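Astamero releases new version of its grasp planning software, with better handling of shiny metal objects
2018-08-03
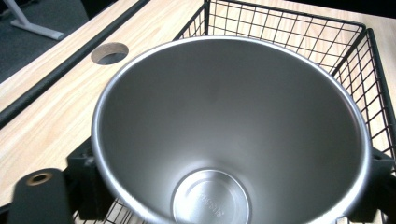 The software company Astamero has released a new version of Cuautle, its program for planning how a robot hand should take hold of an object and where it should put it down. The main change is in the part that judges the shape of things made from polished metal. Until now these objects gave the program a lot of trouble.

A camera mounted close to the fingers sees a steel cup very differently from a paper one. The inside of the cup reflects the lamps, the fingers and sometimes the ceiling. The old version of Cuautle often read these bright areas as holes, and it placed the rim in the wrong position. The planner then chose a grip that was too high or too far to one side.

"We were correcting the planner when we should have been correcting the perception," said Ileana Ene, who leads the development of Cuautle. "In May we stopped work on the planner for some weeks and looked only at rims."

The new version first searches for the rim as a closed curve and fits an ellipse to it. Only after this step does it use the depth values from inside the object, and it gives them less weight when the brightness changes quickly from one picture to the next. The lens distortion is now corrected before the fitting. In the earlier version it was corrected after, and this caused errors near the border of the picture.

For training and testing, the team used 862 recordings made with a hand-held gripper. A person holds the gripper, picks up the object and puts it in its place, and the software learns from the camera view and the finger opening. The recordings include tumblers, bowls and kitchen tools, on desks and in wire baskets. Wire baskets were added at the request of Fendetti, a warehouse operator which has used the program for two years. Thin rods confuse the collision check, because the desk is visible between them and the software may take the basket for free space.

Chaiwat Thongsuk, who wrote the new collision check, said that a basket is now treated as a set of closed walls with an open top. This is slower to compute. On the test computer, one plan takes 52 milliseconds, compared with 30 before. He expects to win back a part of this time in the next update.

Paraschiva Sima of Fendetti has tried a test version on over 200 items. She said she is satisfied with the rims but would like a clearer message when the program refuses a grip. "At present it says only that no plan was found, and my colleagues do not know what they should change," she said.

Cuautle users with a current license can download the new version from their account page. Recordings made with the old version must be converted first, and the conversion tool is included. Support for glass is planned, but Astamero has not given a date.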